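Notebook, Wednesday, bench side of the shop
Glue day again (hide glue, batch 2)

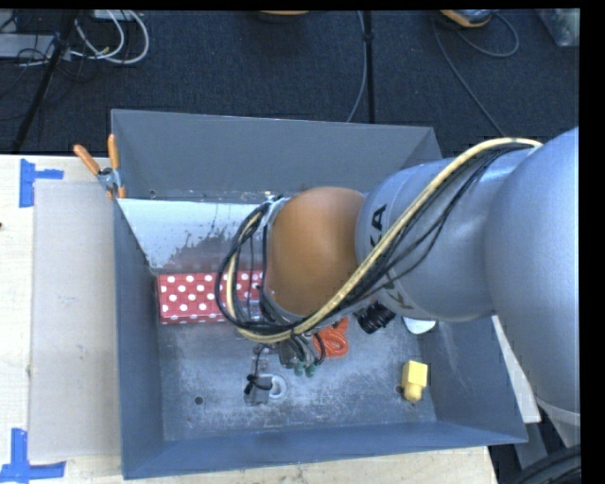 Big grey bin on the pale tabletop.

OK so, picking up from the last entry, where I was grumbling about the fiddle back that let go along the lower bout. I've decided it was my glue and I'm going to stop blaming the spruce. Naomi said as much on Monday's page in the margin and I crossed it out, so Naomi, if you're reading this, consider it un-crossed.

What I did this morning: soaked the granules cold, same as always, but I left them the full 2 hours by the clock and didn't poke at them. They swelled up nicely, no crunchy bits in the middle when I squashed a few between my fingers. Then into the jar, jar into the water bath, lid on loose. Last time I had the lid off the whole morning and was topping up with hot water whenever it looked thick, and I think that's how I ended up with soup.

Ran a string off the brush at 9 and it was perfect, like thin maple syrup. Surachet came by to look and said he'd go a touch thinner for a top seam, which, fine, he's closed a lot more boxes than I have. So I split it! Half stayed as is (jar marked A), the other half got a splash more water (jar B).

Test joints: maple offcuts from the Quezada neck blank, planed fresh, rubbed joint, no clamps. I warmed one face of each with the heat gun first and left one pair cold to see how much it really matters. It matters a lot. The cold pair had gelled before I even got the pieces lined up, and I could slide a fingernail under the edge. The warm ones grabbed so fast I nearly set one crooked.

Leaving all of them overnight on the shelf over the sink. Please don't pick them at lunch (you know who you are).

Other stuff while the pot was hot:

Reglued the loose lining on Iida's school fiddle with jar A. Clothespins on the whole run, wiped the squeeze-out with a damp rag. She wants it back before orchestra starts up in October, so there's plenty of time, but I'd like it out of my rack.

Tried to reset the nut on the Celden mandolin and the old glue is some kind of yellow stuff, probably from a hardware store. Came off in rubbery strings. Scraped with the small chisel, which now needs honing. Somebody has walked off with the 2000 grit paper again, so I stopped there.

Pornthip asked if we could freeze leftover glue in cubes and I said sure, I do it at home in an ice tray, and it comes back fine once. I wouldn't reheat it a second time for a seam. For linings, maybe.

Still to do: snap the test joints in the morning and write down whether the wood tears or the glue lets go. Order more granules, Sheena has the Prilix catalog. Hone the chisel. Find out where the good clothespins went, I only had 32 and the last stretch of lining is held with a rubber band and hope.

Pot is off, jars A and B are in the fridge behind the milk.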